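How to keep a lap chart by hand at a kart race
Posted 2019-02-05

I got into lap charting by accident. I'd gone along to watch the January meeting at Tresilska, the timing screen in the café packed up during the second heat and I spent the rest of the afternoon with no idea who was leading anything. The chap next to me at the fence, Brodie Faulkner, had the whole race written out on a bit of squared paper and was perfectly happy. I've kept one at every meeting since and I enjoy the racing far more for it!

What you need

A clipboard, squared paper, a couple of pencils and a cheap stopwatch. That's really it. Pencil works better than pen in drizzle, and I tie mine to the board with string. A bulldog clip at the bottom stops the page flapping about, too. I've tried doing it on my phone and I always end up prodding the wrong box just as the leaders come past.
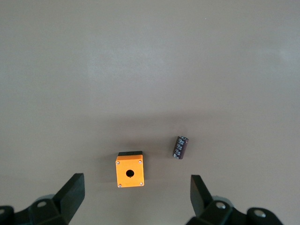 Small orange push-button box, with a round hole in the front.

Setting out the page

Write the lap numbers along the top, one column for each lap, and leave a column at the far left for the grid. Fill in the grid while they're on the rolling lap, front row first. Check it against the programme if you have one, but trust your eyes over the programme (people swap numbers, miss the heat or start from the back all the time).

Pick your spot before that. You want to be as near the start line as you can get, looking at the karts as they come towards you so you can read the front plates. At Tresilska the bank by the last corner is ideal. At Cikik you're a bit stuck with the fence and have to read the side pods, which takes some practice.

Writing down the laps

As the karts cross the line, write their numbers down the column in the order they pass. So if the leader is kart 7, then 4, then 10, then 2, your first column says 7, 4, 10, 2 from top to bottom. Next time round kart 10 has got past kart 4, so you put 7, 10, 4, 2. Don't look down between karts! Keep your eyes on the track and let your hand do the writing. It'll be messy. Mine still looks like a spider fell in the ink.

Say the numbers out loud if it helps. I mutter all the way through a race and people do give me a bit of room.

If you miss one, leave a blank square and carry on. Nine times out of ten you can work out who it was from the next lap. What you mustn't do is stop to puzzle over it, or you'll lose the whole of the following lap as well, and then you may as well go and get a bacon roll. 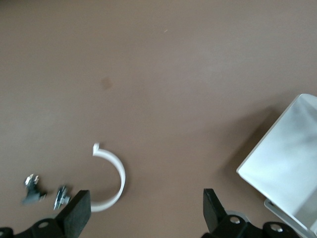 Now for backmarkers, the bit that puts most people off. Say the leader comes round to finish lap seven and laps kart 2 just before the line. Kart 2 crosses right behind him, but it has only done six laps, so its number goes at the bottom of column six and the seventh column carries on without it. Each column ends up showing the order of everyone who has completed that many laps. The first few times you'll put it in the wrong column - just draw an arrow and sort it out later.

When somebody stops, put a small cross after their last number. If they get going again, rub it out and pick them up in whichever column they've reached.

Adding times

Leave this until you're comfortable with the numbers. Start the watch when the lights go out and jot the leader's running time under each column as he crosses. Take one away from the next at home and you've got his lap times. I only do the leader. Brodie does the gap back to second as well, and at Gutell, where the lap is nice and long, I can just about manage it.

After the flag

Join up each kart's numbers with coloured pencil, a different colour for each driver. You get a lovely tangle of lines and you can see exactly where the places changed. The one I did for the Šimko Cup final has kart 4 dropping down the order for half the race and then climbing all the way back, and I'd completely missed most of that while I was watching the fight at the front.

Start with a short heat and a small grid. The cadets are good for this, as they're slower over the line and the plates look enormous on those little karts.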